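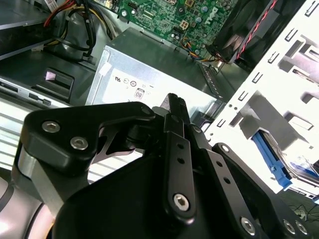
Section 6: Removing and Refitting the Power Supply Unit

6.1 Scope

This section sets out the procedure for removing the power supply unit (PSU) from a desktop computer and fitting a replacement. It applies to all desktop computers held at the Flisham and Priston sites. It does not apply to laptops, all-in-one computers or rack-mounted servers, which are to be referred to the Flurville workshop.

The PSU is a sealed component. Under no circumstances is its casing to be opened. Capacitors inside the unit can hold a dangerous charge well after the mains lead has been disconnected.

6.2 Before starting

Confirm that the job has been entered in the service register and that the user's files have been backed up. The bench must be clear of drinks, loose metal objects and unrelated equipment. The following items are required:

Cross-head screwdriver, medium
Anti-static wrist strap with lead
Parts tray with lid
Reusable cable ties
Replacement PSU, checked against the job sheet

Compare the label on the replacement with the label on the original unit. The input voltage, the total output wattage and the efficiency marking must be recorded on the job sheet. A unit that does not carry legible regulatory markings must not be fitted.

CAUTION: Modular cables are not interchangeable between manufacturers, even where the plugs appear identical. Use only the cables supplied with the replacement unit.

6.3 Removal

1. Shut down the computer through the operating system. Wait until all fans have stopped.

2. Set the rocker switch on the PSU to the off position, where one is fitted. Switch off at the power point and remove the mains lead.

3. Press and hold the computer's power button for 5 seconds, then release it.

4. Disconnect all remaining external leads. Label any lead whose position is not obvious.

5. Remove the side panel and store it upright, away from the edge of the bench. Place the panel screws in the parts tray.

6. Put on the wrist strap and clip its lead to bare metal on the chassis.

7. Disconnect the main motherboard connector. Press the retaining latch fully before pulling, and hold the plug itself. Do not pull on the wires.

8. Disconnect the processor power connector, followed by those serving the drives, graphics card and any other accessories.

9. Free the cables from their clips and draw them clear of the fans and heatsink.

10. Support the PSU with one hand and remove its mounting screws. Ease the unit out of the chassis without forcing it past other components.

Note: Some chassis have an additional bracket or release tab holding the PSU in place. If the unit does not move once the screws are out, consult the manufacturer's service sheet.

6.4 Refitting

1. Inspect the empty bay and remove dust with a soft anti-static brush.

2. Place the replacement in the bay with its fan facing the direction specified for the chassis. Align the screw holes.

3. Start all mounting screws by hand, then tighten them in diagonal order until firm. Do not overtighten.

4. Reconnect the motherboard and processor plugs. Each latch must engage fully.

5. Reconnect the drives and accessories. Check every plug against the notes made during removal.

6. Secure surplus cable with reusable ties, keeping it clear of all fan blades.

7. Remove the wrist strap, refit the side panel and reconnect the external leads.

6.5 Testing and records

Restore mains power and start the computer. Confirm that the fans turn and that the computer reaches its normal log-in screen. If there is a burning smell or an unusual noise, switch off at the power point at once and tag the computer as out of service.

Enter the serial numbers of both units on Form 74. Faulty units are to be placed in the electronic waste cage and not in general rubbish.

Enquiries about this section should be directed to Krum Leka, Workshop Supervisor, Flurville, on extension 852.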